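Tridance spray bottle refill work - progress report to Korneck, April 2021
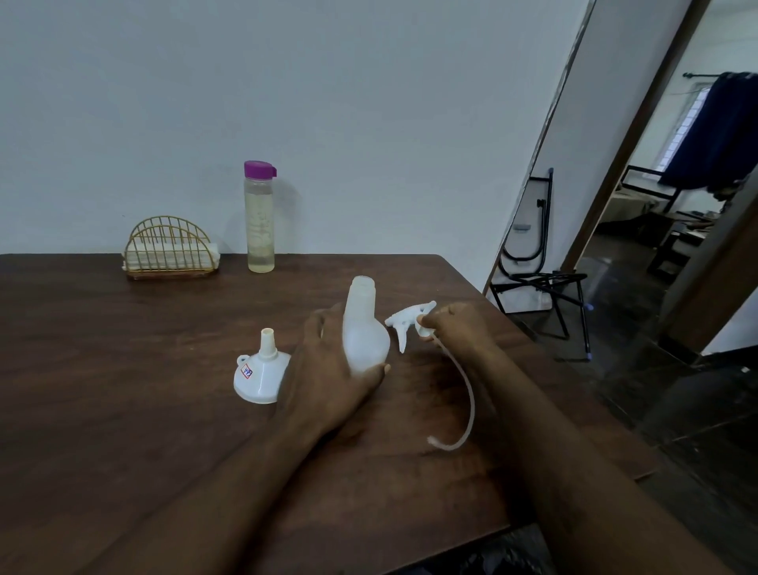 Refill task by hand: bottle body in the left hand, trigger head and dip tube in the right, funnel standing by.

Hi Merike,

I'll start with the bad news, as you've heard half of it from Heino already. The arm crushed a bottle on the refill job and threw cleaning liquid over itself and the bench. Nobody was hurt. Triin was standing outside the marked zone and hit the stop button, and the arm did stop, but it stopped with the gripper still clamped shut. We had to cut the power to get the bottle out, and that bothers me more than the mess does!

So what went wrong? Ojārs went through the logs and found 2 faults on top of each other. The first is the dip tube. It's long and springy, it has a curve to it, and when the arm tries to feed it into the neck the free end wanders off and catches on the rim. The software read that push-back as the bottle slipping, so it squeezed harder. The second one is ours, plain and simple - the grip force limit had been raised for the Tekex trials (hard bottles, thick walls) and never put back. My name is on that settings sheet.

Where we are now: the limit is back down and locked, and changing it takes a second person's sign-off. The stop button now opens the gripper slowly once the arm is still. We've run 90 dry cycles since then with no crushed bottles, though the tube still missed the neck on 2 of them. Both times the arm backed off and waited, just as we'd want. No liquid goes near it until Ojārs is happy with the wiring.

In the meantime we've gone back to watching people do it. Hands are so good at this (annoyingly good), and there's a lot to learn from how the fingers sit on a soft bottle and where the tube is allowed to swing.

Money: I'd like to move 3,000 euros from travel to a force sensor for the wrist. We aren't traveling anyway. Could you let me know if that needs a form?

The wet trials slip to July. Triin is writing up the safety note and I'll send it over as soon as she's done.

Algirdas Vītola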